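The Last Landline in Fajardo

Emerson Leite pays for a phone number he has given to 10 people. Two of them call. He has kept the line for 15 years, through three cell phones and one divorce, and he talks about the dial tone the way other men talk about a boat.
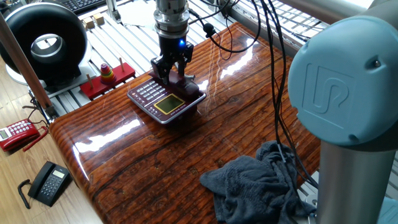
Maroon on polished wood, the desk phone's natural habitat.

His taste runs to maroon. Black is for lawyers, he says, and beige is for the dentist. He likes a proper coiled cord too, long enough to pace with and short enough to keep you out of the refrigerator. 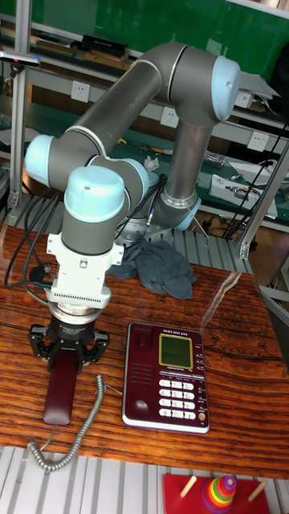 Can you wipe down an old desk phone with ordinary cleaner?
Put a little on a soft cloth, never straight on the phone, and go easy around the keys. Unplug it first. Your two callers will try again.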